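Light on the Work Table

When Halina Nowakowski moved her studio to Closdale, she had 20 boxes and no good place to work. The room she rented was on the upper floor, long and narrow, and the previous tenant had painted everything in brown. She needed one whole month, June, only to make it white again.

"I am not a person who likes decoration," she says. "I like when I can find my scissors."

Halina repairs small household objects for people who do not want to throw them away. On the day of my visit she had on her list a coffee grinder, a music box and 2 table lamps. She charges very little, and she writes each job by hand in a green notebook. The last entry had the number 896.

Her first rule is that the table must be bright. She tried a dark top, and small screws disappeared on it. Now she works on a pale surface, and she puts each part down in the order in which it came out. When the telephone rings, she does not answer until the row is finished.

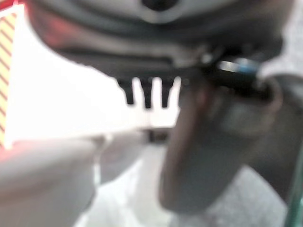 Dark shapes against a bright white background, at very close distance.

The second rule concerns storage. Her friend Dima Farah, who makes curtains downstairs, convinced her to give up deep drawers. They built shallow trays together, 200 of them over one winter, and each has a paper label on the front. Some labels are in Polish and some in English, depending on which word came first to her mind. Dima still complains that she cannot find anything there without help.

I asked what she would change if she had more money. She thought about it for some time — long enough to make us tea. A wider window, she said finally, and a second chair for customers who like to stay and watch. At the moment they sit on the stairs.

The studio is open in the mornings, and the bell does not work, so please knock hard.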